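Home Projects Reports Gallery Contact
18 April 2025
By Kai-wen Pan and Gaspard Coste

Racking a Plate with a Shared Robot Arm: Project Report

1. Aim

We wanted a robot arm to pick a plate off a flat board and stand it in a dish rack. Both of us are members of Gollemer, a shared workshop in Cambridge, and the arms there can be booked by the evening. We started in December and set one limit for ourselves: one plate, one rack, no changes to either. We did not glue on handles or mark the plate to make it easier to find.

2. Setup

The work surface is a varnished wooden board laid on the slotted aluminum table. The rack is plain wood with upright pegs. We set it parallel to the long side of the board so that the angle of the slots could be entered once and left alone. The plate starts toward the far side of the board, with clear space between it and the rack.

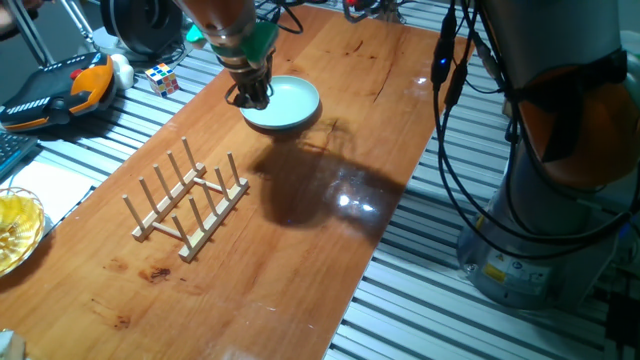
Control runs through a small program Gaspard wrote, which we call Vumari. It stores positions we teach by hand and plays them back with a speed limit for each step. The first version had 329 lines. Most of those handled stopping safely, and the part that moves the plate is short.

The varnish gave us trouble early on. The overhead light makes a bright spot on the board, and our plate finder kept picking the spot as a second plate. We tried turning the light off, but other members needed it. In the end we told the program to ignore anything close to pure white. A matte board would have been the better choice, and we would start with one next time.

3. Method

The sequence has four steps.

Step 1. Lower the open fingers to the far rim of the plate and close slowly. Closing fast pushed the plate away before the fingers had hold of it.

Step 2. Lift a short distance and tilt the plate so its face comes up off the board. The wrist camera is checked at this point. The rack should be on the left of the view and the plate on the right, with bare wood between them. 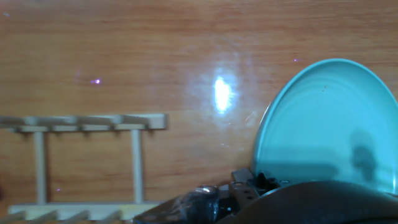

Step 3. Carry the plate over to the rack. We kept this move low. A high path took longer and the cables pulled on the wrist.

Step 4. Turn the plate upright, line it up with a slot, lower it and open the fingers.

4. Results

We logged 269 full attempts. Step 1 became reliable after we slowed the fingers. Step 4 is still the weak part. A small error in the grip becomes a larger one at the bottom edge of the plate, and the edge lands on top of a peg. Our longest run without a miss was 8. 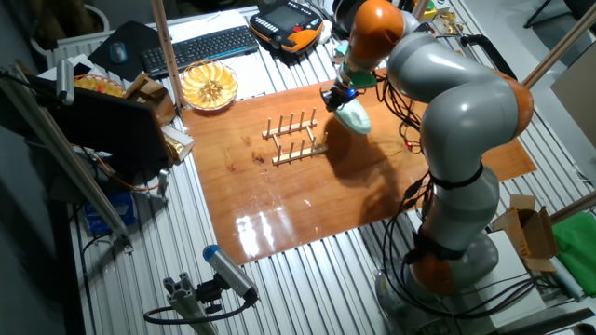
Fig. 3. Plate held over the board, to the right of the rack.

We also tried gripping the near rim. It made the turn in Step 4 shorter, but the wrist came too close to the rack, so we went back to the far rim.
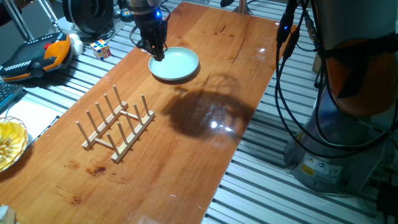 Fig. 4. Fingers at the plate rim, with the plate flat on the board.

5. Remaining work

The grip error should be measured after the lift and corrected before Step 4. Kai-wen has started on this using the wrist view. The saved positions also need to be taught again whenever the board is moved, and we plan to screw two stops to the table so it goes back to the same place. The code and the attempt log are in the Gollemer project folder.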